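Trandbridge Pottery Open Day
3 min read

Trandbridge opens its old pottery once a year, in December, when the car park is at its muddiest. I paid £8, received a sticker and joined a queue of 30 people for one kettle.

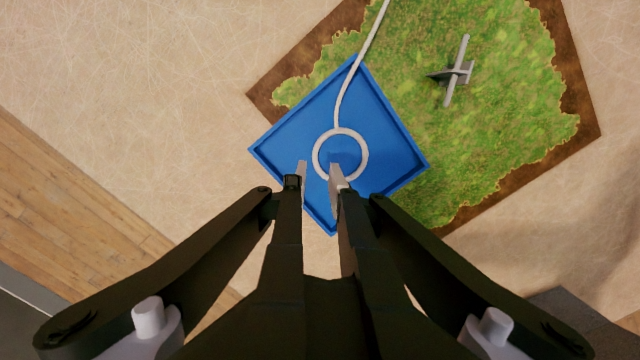
White ring, blue tray.

Natalie Hartley led the morning tour at a brisk trot. The kiln dates from some disputed year and holds 800 mugs — she has dropped, by her own estimate, rather more. Lunch was soup in a Stonula bowl, which I was then invited to buy.

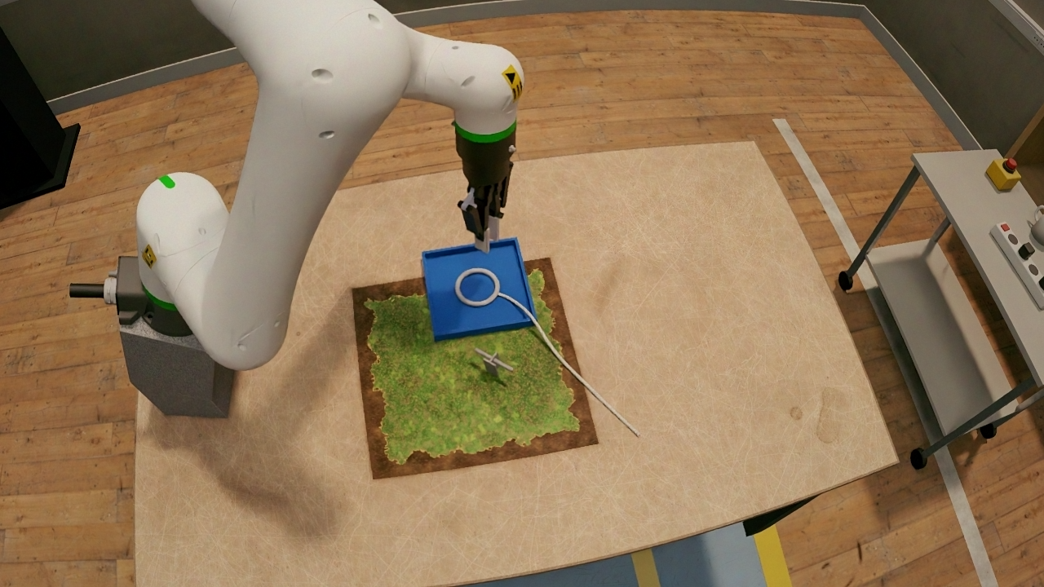 The glazing talk overran, as glazing talks will, and Jozef Kramer fell asleep beside me with great dignity. I bought the bowl. It leaks a bit.

Contact us | © Jadby Days Out | Back to top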